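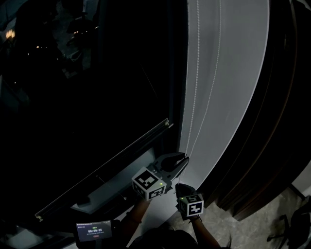

Roller blind chain slips and the blind won't stay where I stop it

Posted in Windows and Blinds
July 26, 2021

Zane Vasiliauskas

We moved into a unit in Zeltley last summer and the blinds came with it. They're plain white rollers with a beaded chain, the continuous loop kind. The one in the living room has started playing up. When I pull it down it goes most of the way, then the chain clicks and jumps a few beads and the blind stays put. If I keep going it catches again and moves. Going up is worse. Some nights I get it halfway and it creeps back down while I'm standing there.

The window is an aluminium slider and the blind hangs on the room side. I want it down after dark as the neighbours across the way can see straight in once our lights are on.

I've had a look at the chain and can't see any broken beads. The label on the top tube says Vanags and a number I can't read. The property manager says blinds are my problem. Is this something I can fix or do I need to buy a whole new blind? It's 72 inches wide, so I'd rather not replace it if I don't have to. Also, is there a right way to pull these? My partner pulls straight down and I tend to pull out towards me.

Yao-tsung Wan

Sounds like the clutch. That's the plastic piece at the chain end of the tube, and the chain runs around a little toothed wheel inside it. When the teeth wear down the beads ride over them, and you get the click and the jump. The creeping is the spring inside the same part losing its grip on the tube. You don't need a new blind.

Before you buy anything, check the chain. Beads can slide along the cord over time, so you end up with a gap in one spot and a bunched-up bit in another. Run the whole loop through your fingers slowly. If the skip always happens at the same place in the loop, it's the chain. If it skips anywhere, it's the clutch.

To change the clutch:

Roll the blind all the way up first. It's much easier to handle and the fabric stays off the floor.
Push the pin end (the end without the chain) in towards the tube and lower it out of its bracket. Some have a little wheel you turn to draw the pin in.
Lift the chain end off its bracket. Get someone to hold the other end, at that width it's awkward on your own.
Pull the clutch straight out of the tube. It's only a push fit. If it's tight, work it side to side a bit, but don't lever against the edge of the tube or you'll dent it.
Take it with you to the shop. Clutches come in different diameters and the slots on the outside have to match the ridges in your tube.

I've used the Guvia ones and they've been fine, mine has done 2 years so far. Put the chain on the new clutch before it goes back in the tube.

On the pulling, your partner is right. Straight down, one strand at a time, hand over hand. Pulling outwards drags the chain across the edge of the clutch housing and wears it quicker.

rosellas_nest

had the same thing, sprayed some silicone in the top and it was good for 10 days then went back to slipping. not worth it imo. got a whole new one from Filledum in the end, under 100 dollars but mine was a small window

Zane Vasiliauskas

Thanks both. Went through the chain tonight and the beads are evenly spaced. It skips all over the place, so clutch it is. I'll take it down when my partner's home to hold the other end. Do I need to cut the chain to get it on the new one?

Yao-tsung Wan

No, don't cut it. Most clutches have a cover that unclips so you can sit the loop over the wheel, then clip it back on. While you're up there, check there's a chain holder fixed to the wall or the window frame. The loop should be held firm by it and not left hanging free, especially if you have kids visiting. New ones come with two screws and usually a warning tag - leave the tag on.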